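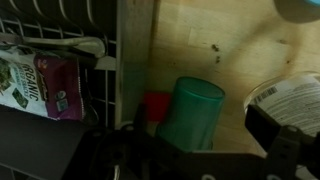

## 4. Grouping duplicate listings in small shop catalogs

We came to this part of the work expecting a chore, and it became the part we talked about most over lunch. Small web shops sell the same item under many titles. A seller adds "Blue cotton apron, large" in the spring, forgets about it, and adds "Apron L (blue)" in November with a new photo and a slightly different weight. Both pages stay live. Shoppers find one or the other, reviews get split between them, and the stock count is wrong on both.

Our tool, Jutora, reads a catalog export and proposes groups of listings that may be the same item. It never merges anything by itself. The owner sees each group in a side panel and accepts it, splits it or puts it off until later. We worked with six shops, all running on the Desden storefront, and pulled 2,401 listings in total. The largest catalog belonged to Kinton, a seller of craft supplies, and it was a wonderful test bed -- yarn alone gave us more spelling variants of "gray" than we had thought possible.

### 4.1 Title cleanup

Titles go through a short cleanup before any comparison. We lowercase the text, pull out sizes and units, and move color words into their own field. Pack counts get special care. A listing for one spool and a listing for a box of spools can share every other word, and merging those two would be a costly mistake for the shop.

Marites Baluyot wrote the first set of unit rules by hand in an afternoon, and we are still using most of them. We tried replacing the rules with a small trained tagger, which did better on long titles and much worse on short ones. In the end we kept the rules for titles under eight words and let the tagger handle the rest. The switch point was picked by eye, and we would love to see someone do it properly.

### 4.2 Scoring pairs

Each pair gets a score from four signals: cleaned title, price, category path and the free-text description. Price was the big surprise for us. We had given it a low weight, expecting sale prices to muddy things, yet near-equal prices did a great job of separating true duplicates from items in the same product line. Descriptions helped less than we had hoped, mainly in shops where the owner pastes one paragraph of text into everything.

Two raters, Saadet Gökçe and Alper Dönmez, labeled the proposed groups separately and then met to settle the ones they disagreed on. After that meeting, 78 percent of the proposed groups were judged correct as they stood. Many of the others needed only one listing removed, and we were delighted by that, as removing a listing takes a single click in the panel.

The hardest cases came from Özkan, a kitchen goods shop that sells spare parts. Lids and gaskets have nearly identical titles and prices, and only the part number tells them apart. Samah Soliman suggested treating any string that mixes letters and digits as a veto: if two listings carry different ones, they can't be grouped. It is a blunt rule, and it cleared up most of the bad groups in that catalog -- at the cost of missing a few real duplicates where the owner had mistyped a number.

**Figure 3.** White robot arm above a wooden work surface, with its gripper fingers at a dish rack.
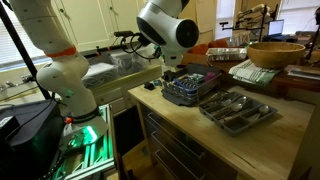

### 4.3 What owners did with the groups

Owners worked through the panel in short bursts, often late in the evening. Most accepted the high-scoring groups first and left the middle band alone for several days. One asked for a way to merge reviews without merging the pages, a request we hadn't planned for and have now built. Saadet Ateş is testing it with the same shops, and the early sessions have already changed how we order the list: groups with reviews on both sides now come first.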